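How to write gripping rules for a simulated gear cell

So you've got a simulated cell with a gripper, a pile of gears and a plate to put them on, and everyone on the team wants to start running it. Brilliant! Before you do, spend an afternoon writing your handling rules down. I've done this for three cells now and I still get a kick out of watching a messy set of habits turn into a page people can follow.

The set of rules below came out of the Firus gear task, which we wrote up for the Storutville site and then tidied for anyone else who wanted it.

Step 1. Name every part once

Open a plain text file and list each part under the name you'll use in the logs. Pick one name and stick to it. We lost a whole set of runs to "disc", "plate" and "base" all meaning the same thing (my fault, I'd typed all three).

Step 2. Write the grip rule first

Ours reads: grip a gear by opposite sides of its rim, keep the face clear, and keep the centre hole clear. Short and easy to check from a wrist view. If your gear has small teeth, add a line saying how hard the fingers may close, and put the number in the config file where the simulator will enforce it.

Step 3. Set the limits

We cap a run at 600 simulation steps. A run that reaches the cap is stopped and labelled as timed out, even if the gear is nearly home. It feels harsh the first time you see it! Stick with it anyway, or your labels will drift as people get generous.

Step 4. Decide who may move

With two arms on the one table, only one of them may close its fingers on a given part. The other waits outside an agreed distance until the first has let go and backed off. Handovers need their own rule, so leave them out of version one.

Step 5. Check the views against the rules

Go through saved views with the rule sheet open next to you. Look at the fingers and the part, and mark down which rule applies before you look at the run's label.

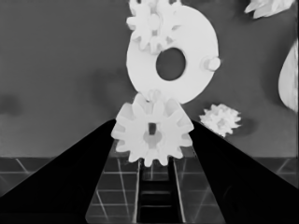
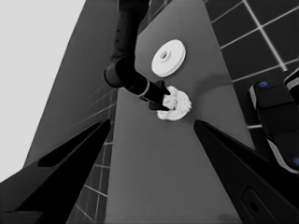

White parts and black grippers in both views, with a gear held between two fingers in the first.

How close should a simulated rule sheet be to the one for the real cell?

Keep the wording the same wherever you can, and mark every line that differs. Grip points, part names and the one-arm-per-part rule can carry straight over. Speeds, forces and stopping distances can't, so leave those blank in the real sheet until whoever is responsible for the site's risk assessment fills them in. A simulated arm passing through a space safely tells you very little about a person standing there.

Step 6. Log what you change

Every edit to the rules gets a version number and a line of explanation. When we moved from version 2 to version 4 (version 3 lasted one morning), we had 1485 saved runs labelled under the old wording. Hiba Khalaf wrote a small script that stamped each one with the rule version it was judged by, and it has rescued us more than once. Add that stamp from day one if you can.

Step 7. Hand it to someone new

Give the sheet to a person who has never seen the cell and ask them to label ten runs. Don't help! Wherever they stop and ask you something, fix the sentence. The Anduvham crew did this for us in May and sent back a page of questions, mostly on what "released" means. We now say released means both fingers are clear of the part and the arm has started to back away.

The Chamoun template has a blank table for part names and versions if you'd like a starting point.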